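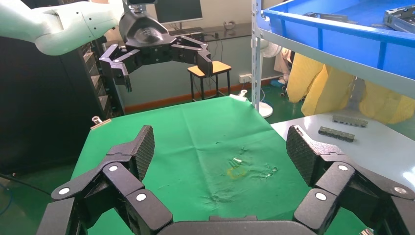
Gollow Fingertip Pads, Replacement Set

Fresh pads are the cheapest way to make a tired two-finger gripper feel new again, and we love sending these out! The Gollow set is cut for adaptive grippers with jointed fingers, and it goes on with the gripper still bolted to the arm. Open the fingers all the way before you start, spread wide like the pair over the green cloth, so that both textured grip faces are easy to reach and you can get a driver in behind them. The cloth is worth copying too – a dropped pad screw lands softly and stays put instead of skipping off across the floor.

Part number: 1007
Pack contents: 4 pads, screws, one hex key, fitting card
Color: black
Surface: fine diamond grip
Made by: Gollow
Stocked by: Fedico

When to change them

Run your thumb over the diamond pattern. New pads catch the skin a little. Worn ones feel smooth in the middle and still rough at the edges, and that's usually when thin parts start to slide or turn in the grip. Our bench arms get fresh pads every 400 hours, but ours pick up a lot of small hard things all day long. If you mostly handle cloth or soft packaging you can go a good deal longer.

Change both fingers at the same time. A new pad facing an old one will close slightly off center, and you'll end up chasing it in your program.

Fitting

Open the gripper fully, then stop the program and lock out power to the arm. On a two-arm cell, lock out both arms.
Back out the old screws and lift the pad away. If it sticks, rock it from the tip end – no screwdriver blades, please.
Wipe the seat with a dry cloth and check for grit in the corners.
Set the new pad with the pattern facing inward and start both screws by hand.
Snug them with the hex key in the pack.
Clear the table, restore power, and close slowly on a scrap block you don't mind marking.

Mỹ Tiêu on our bench does a full pair in 9 minutes, coffee included. Your first go will take longer. While the arm is locked out, have a look at the finger joints: grip each one and feel for side play. A joint that rocks will chew up one edge of a new pad in no time, so fix that first.

Does it fit my gripper?

Fits Gollow jointed two-finger grippers and the Arancibia hand with the adapter plate (sold separately). It does not fit the Grolach slim finger, which has a narrower seat. If you aren't sure, measure the seat and send the width to Yeshi Birhane at the parts desk, who will happily check it against the drawings.

Also in this range: joint cap set, adapter plate for Arancibia hands, spare pad screws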